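Codenames and why we love them: talk notes
Brelloden phone meetup, 29 Apr 2023

Slide 1. Hi everybody, grab a seat, there are still a few up front. (Wait for the door to close.)

So I want to talk about phone software names tonight, and mostly about the ones that never ship. You know how it goes. A beta lands, somebody pokes through the files, finds one odd word in there and by lunchtime we've all got a theory. I do it too! I once lost a whole weekend to the word "Alcaraz" in a Mustetti build, and I was sure it was the new launcher. It was the keyboard.

Slide 2. Quick show of hands: who's still on Follasach 7? Okay, and who's moved to 8? (Expect more hands for 7. If it's the other way around, skip the battery joke.)

The thread where we tried to guess the name for 8 ran to 3,883 posts. I read all of them on the train, back in November, so you don't have to. Of those, 562 had an actual guess in them, and the rest was people arguing about icons, which is fair, the icons were bad. 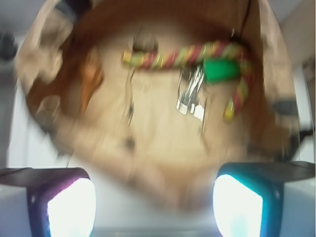
Tan fabric with a red, yellow and green cord

Slide 4. Okay, what a name does for a phone maker. It gets people talking months before there's a single feature to show, and it costs next to nothing. A number can't do that. Try getting excited about "build 8, second preview" at a dinner party (I have tried, it went badly).

But there's a flip side, and I want to slow down for this bit. When the name gets all the attention, the release notes get none. Follasach 8 changed how apps ask for your location, and hardly anyone in that thread brought it up. I missed it myself until my weather app quit updating.

Slide 5. Demo. Settings, Privacy, Location, then the little arrow. Plug in the spare phone BEFORE this slide, the adapter is in the side pocket.

Slide 6. Questions. If it's quiet, ask what they'd call 9.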